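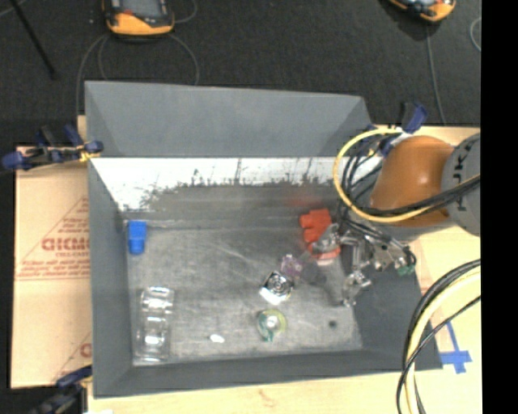 Stockroom and Packing Area Walk-Round, with comments
Tritcombe branch
Checked by: Anju Bisht
Date: 2022-07-07

Thank you to everyone who moved things out of the way before I arrived, it made the morning a good deal pleasanter than my last visit in January, when I spent half of it climbing over pallets. I've written more than the form has room for, as usual, so please bear with me and read the comments as well as the ticks.

1. Aisles clear and wide enough to pass
OK
Comment: Much better. The long aisle beside the Pernau racking was clear from one end to the other, and I could have pushed a loaded trolley down it with my eyes shut (I didn't). The short aisle by the kettle still collects cardboard, and I do wish it wouldn't.

2. Fire exits unlocked and signed
OK, one note
Comment: Both doors opened at the first push. The sign over the yard door has slipped a little to the left and now hangs from one screw. A two-minute job for whoever next has the steps out.

3. Fire extinguishers in place and in date
OK
Comment: All on their hooks, all tagged.

4. Racking free of damage, load labels readable
ACTION
Comment: The upright at the end of bay 47 has a dent at shin height, on the side facing the loading door. I don't think it's serious, but I'm not the person to decide that, so the bottom two shelves should be emptied and left empty until Shukla have been out to look at it. The load label on the next bay says 300 kg per shelf and has faded badly. Please print a new one while you can still read the old one!

5. Bins and small-parts containers clean and sound
OK, with comments
Comment: Ordinary wear such as scratches and scuffs is nothing to worry about, and I'd far rather see a bin that's been used than one that's been hidden from me. What I do ask is that each one is emptied fully and wiped at the end of the week, corners included, and that you run a gloved hand along the rim to feel for splits. Anything split goes in the skip, even if it has years of sentimental value. Odds and ends found at the bottom should go back to their proper home and not into the next bin along.

6. Steps and ladders
ACTION
Comment: The tall steps have lost one rubber foot. I've tied a red label on them and they are not to be used, please, not even "just for a second". The small steps are fine.

7. Lifting and carrying
OK
Comment: I watched the Sundarum delivery come in and was really pleased with what I saw, with two people on the long boxes and plenty of talking between them. The carton marked 741 was heavier than it looked, and it would be kind to write the weight on the side before it goes up on a shelf.

8. Lighting
OK, one note
Comment: One tube flickering over the packing bench. It gave me a headache in ten minutes, so goodness knows what it does to those of you who stand there all day.

9. First aid box
ACTION
Comment: Plasters nearly gone, eyewash out of date. Please reorder both this week and sign the card inside the lid when they arrive.

10. Accident book
OK
Comment: Two entries, both minor, both written up properly and in lovely clear handwriting.

Actions to be closed before my next visit: items 4, 6 and 9. Leave a note in the folder by the office door when each one is done, and ring me if Shukla can't give you a date for the racking.

Signed: A. Bisht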